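3.2 Griffposition und Beschriftungsort bei Schubladenmöbeln

Die im vorigen Abschnitt beschriebene Erhebung stützt sich auf Haushaltsinterviews und auf die Auswertung schriftlicher Inventare. Im Folgenden geht es um die Frage, wo in Privathaushalten Textilien aufbewahrt werden und nach welchen Regeln die Bewohner sie auf einzelne Fächer und Schubladen verteilen. In der Literatur zur häuslichen Ordnung wird diese Verteilung meist als Folge des verfügbaren Stauraums behandelt. Unsere Daten legen nahe, dass die Reihenfolge des täglichen Gebrauchs einen größeren Einfluss hat als das Volumen der Möbel.

Ausgewertet wurden 239 Haushalte in den Gemeinden Omalard und Burkeck. In beiden Orten wurde derselbe Leitfaden verwendet. Die Interviews in Omalard führte Cecilia Laryea, diejenigen in Burkeck Teodora Angelovski. Die Befragten wurden gebeten, für jedes Aufbewahrungsmöbel im Schlafbereich anzugeben, welche Textilien darin liegen, wie oft sie entnommen werden und wer im Haushalt sie zurücklegt. Insgesamt liegen 2578 Einzelangaben zu Fächern und Schubladen vor. Davon entfallen 1514 auf Schubladen, der Rest auf offene Regalböden, Schrankfächer und Kästen unter dem Bett. Angaben zu Möbeln in Fluren und Kellerräumen wurden gesondert erfasst und gehen in die folgende Darstellung nicht ein.

Als Schubladenmöbel gelten in dieser Arbeit alle freistehenden Möbel, deren Innenraum überwiegend durch herausziehbare Kästen erschlossen wird. Einbauschränke mit innenliegenden Auszügen wurden nicht in diese Gruppe aufgenommen, auch wenn die Befragten sie im Gespräch als Kommode bezeichneten. Die Abgrenzung folgt dem Vorschlag von Royer, der die Bezeichnung an die äußere Erschließung des Möbels bindet und die Nutzung unberücksichtigt lässt. In Zweifelsfällen entschieden zwei Personen unabhängig voneinander über die Zuordnung. Abweichende Urteile wurden besprochen und im Kodierprotokoll vermerkt.

Die oberste Schublade nimmt in fast allen Haushalten eine Sonderstellung ein. Sie enthält Unterwäsche und Strümpfe, daneben sehr häufig Gegenstände, die keine Textilien sind: Ladekabel, Ausweise, Schmuck, Medikamente, einzelne Schlüssel. Die Befragten beschrieben diesen Inhalt oft als vorläufig, auch wenn er nach eigenen Angaben seit Jahren dort liegt. Nach unten hin werden die Angaben einheitlicher. In der zweiten Schublade liegen überwiegend Oberteile, darunter Hosen und Nachtwäsche, zuunterst Bettwäsche oder Kleidung für eine andere Jahreszeit. Eine Befragte aus Burkeck formulierte es so: »Unten liegt, was ich suchen muss. Oben liegt, was ich blind finde.«

Diese Abstufung ist unabhängig davon, ob das Möbel einer Person oder mehreren dient. Teilen sich zwei Personen eine Kommode, wird sie häufiger waagerecht als senkrecht aufgeteilt, das heißt, jede Person erhält ganze Schubladen. Die Verteilung der oberen Schubladen ist dabei der am häufigsten genannte Anlass für Absprachen. In mehreren Interviews wurde berichtet, dass beim Einzug neu verhandelt wurde und die Regelung danach unverändert blieb, auch nach einem Wechsel des Möbels. Angelovski bezeichnet dieses Muster in ihren Feldnotizen als mitgezogene Ordnung.

Äußere Beschriftungen fanden sich selten. Wo sie vorkommen, handelt es sich meist um Haushalte mit Kindern im Vorschulalter oder um Haushalte, in denen eine Pflegeperson die Wäsche einräumt. Der bevorzugte Ort ist die Mitte der Schubladenfront oberhalb oder unterhalb des Griffs. Bei Möbeln mit zwei Griffen je Schublade wird das Etikett zwischen die Griffe gesetzt, bei mittigem Griff wandert es häufig an den linken Rand. Die Inventare der Möbelhandlung Kallio, die Mali Landeg für das Projekt erschlossen hat, zeigen, dass die Zahl der Griffe mit der Breite der Front zusammenhängt, jedoch nicht durchgängig. Auch breite Schubladen wurden mit einem einzelnen Griff verkauft.
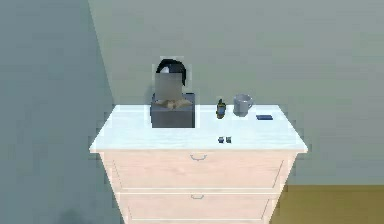 Abbildung 4: Kommode mit je einem mittig sitzenden Griff an den Schubladen und überstehender Deckplatte (Computergrafik).

Für die Nutzung der Deckplatte ergibt sich ein anderes Bild. Sie wird von den Befragten kaum als Teil des Stauraums wahrgenommen und in den Interviews meist erst auf Nachfrage erwähnt. Dennoch dient sie in vielen Haushalten als Zwischenablage für Wäsche, die bereits gefaltet, aber noch nicht eingeräumt ist. Die Verweildauer dort beträgt nach Auskunft der Befragten etwa 2 Tage. Längere Zeiten wurden vor allem dann genannt, wenn eine Person faltet und eine andere einräumt. Agyeman hat denselben Befund für Wäschekörbe beschrieben und führt ihn auf die unklare Zuständigkeit am Übergang zwischen beiden Arbeitsschritten zurück.

Einschränkend ist festzuhalten, dass alle Angaben auf Selbstauskünften beruhen. Eine Überprüfung durch Öffnen der Schubladen war nicht vorgesehen und wäre von einem Teil der Befragten nach eigener Aussage abgelehnt worden. Die Häufigkeit der Entnahme dürfte bei der obersten Schublade zu niedrig angegeben sein, da Griffe nach Kleinteilen von vielen nicht als Nutzung verstanden wurden. In Burkeck wurde die betreffende Frage ab März um einen Zusatz zu nichttextilen Gegenständen ergänzt. Die vor der Änderung erhobenen Angaben sind in der Auswertung gekennzeichnet.

Nicht geklärt werden konnte, welche Rolle Einsätze und Trennstege spielen. Ein Teil der Haushalte verwendet das Fächersystem Flovora, andere behelfen sich mit Schuhkartons oder gefalteten Papiertüten. Beide Gruppen berichten von einer festen Platzordnung innerhalb der Schublade, unterscheiden sich aber darin, wie lange diese nach dem Einräumen Bestand hat. Die entsprechenden Angaben werden in Abschnitt 3.3 zusammen mit den Falttechniken behandelt.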